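Bimex sprite editor, version 2
Reviewed by Riku Sugawara
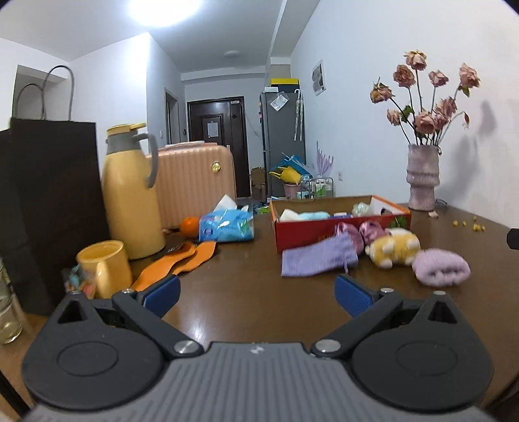
I bought Bimex in August to replace the old drawing program I had been using for game sprites. It comes from Clulholm, who also publish the Kioko music tool, and it is sold as a download with a PDF manual of 81 pages.

Installing it was simple. The program starts with a blank grid, a palette down the left and a row of tools across the top. Left click draws in the current colour and right click erases. You can change what the buttons do, but the setting is forgotten when you quit, so I gave up and learned the defaults.

Sprites can be any size up to 64 by 64. A project file holds up to 555 of them, which was plenty for my platform game, Bita. Animation is handled by picking a first and last sprite and pressing the space bar. The preview runs at one speed only. If your game runs slower than that, you'll have to judge the timing by eye.

The fill tool is fast and the mirror command saves a lot of work on characters that face both ways. Undo goes back a single step. I lost part of a background tile that way and now save more often.

Export worked well. My full set of sprites came to 1120 bytes after packing, and the loader routine in the manual ran first time once I corrected a line number on page 14. Clulholm replied to my email about the misprint and said it would be fixed.

There is no way to import a palette from another project. You have to type the values in again.

I would still buy it. Anyone drawing large pictures should look at something else, as the screen doesn't scroll smoothly when zoomed in.

Posted 12 December 2022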